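Tagged: Watershed / Petition Site / Open Issues

Ticket 617 — Tillbridge creek petition form dropping signatures
Last updated May 20, 2022

Reported by Halima Mfinanga. Assigned: Tarek Bouzid.

Problem: people sign the petition against the Valentini gravel yard rezoning, get the thank-you page, but name never shows in the export. Halima noticed when her own mother wasn't on the list. We said 3,000 signatures at the open house so this matters. Hearing packet is due to the township clerk soon.

Log

Checked spam folder on the form account. Nothing in it.

Signed myself with a test address. Went through fine. Signed again from my phone, gone. Same wifi.

Tried three more from the phone. All gone. Laptop ok every time. So phone version of the form, probably.

Halima says most of the missing ones signed at the creek cleanup, off the QR code on the flyer. Scanned the flyer. It goes to the OLD form, the one from December when we were only asking for a traffic study. Old form still says thank you. It just doesnt feed the new sheet.

Logged in to the Clullance dashboard (our form host). Old form is marked "archived" but still takes entries. They're sitting in a tab called Held. Around 70 in there. Not deleted, good.

Exported Held. Street address column came out blank. Clerk won't take names without an address. Exported again as plain csv, adresses are there. Do NOT use the spreadsheet button.

Merged into the main list. Took out doubles by email, then by name and street, as some couples share an email. Halima is checking those by hand — please don't run the auto cleanup on top of her.

Set old form to redirect. Works on my phone and hers. Tumine Road neighbors still have the old flyers up, that's fine now, leave them.

Still to do:
- reprint flyer with the new code
- email the held signers, tell them they're counted
- ask Clullance why archived doesn't mean closed
- wetland map link on the petition page is dead, seperate ticket

Leaving this open until the clerk confirms the packet.

Comments

creekside_jo: I signed at the cleanup and never got the email. Do I sign again?

Tarek: No, you're in. Checked.

Marv P: The map link has been dead for weeks fyi

Halima: Two couples on Tumine Road sorted, both real, both stay in.
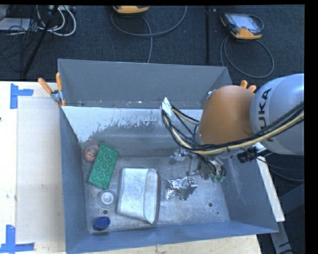
Tarek: Doubles are finished then. I'll print the list tonight and drop it at the clerk's window — need someone to proof the cover letter first, it still says traffic study in the second paragraph.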